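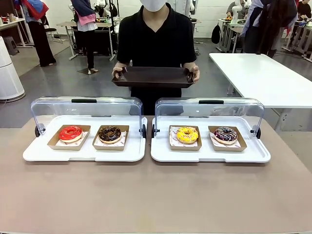
Dirau (task planning software)

Print this article | E-mail this article

Dirau is a task planning and execution package for service robots that handle food and tableware. It was developed at the Luvdale laboratory under Ásdís Stougaard and Nii Asante, and is maintained by Bjarnason, a software firm. The package sits between a perception module, which reports the identity and pose of objects, and the motion controller of the arm.

Architecture

A request such as "one red-glazed donut on the tray" is expanded into a tree of subtasks. Each node carries preconditions, expected effects and a time limit. The planner re-evaluates the tree 8 times per second, while the controller runs separately at 1000 Hz. If a precondition ceases to hold, the affected branch is suspended and a new one is generated from the current state.

Articulated covers

Display trays with hinged, transparent covers are treated as a distinct object class. Clear plastic returns unreliable depth readings, so Dirau estimates the angle of a cover from its opaque parts, chiefly the handle strip and hinge knobs. Ubaldo Gatti's extension, Alutport, models the cover as a single revolute joint and rejects any grasp whose approach path crosses the swept arc. Items are distinguished by the colour of their glaze, and paper boats are grasped in preference to the food itself.

Handover

When a person is holding the serving tray, its rim and handles are tracked continuously and the placement target moves with it. Release is permitted only once the tray has been level and steady for 2000 milliseconds. Oddur Kirkegaard and Sólveig Nørgaard have criticized this threshold as too cautious for counter service. It remains the default, although it can be changed in the site configuration file.

See also: behaviour tree; motion planning; transparent object perception

Contact us | Copyright | Back to top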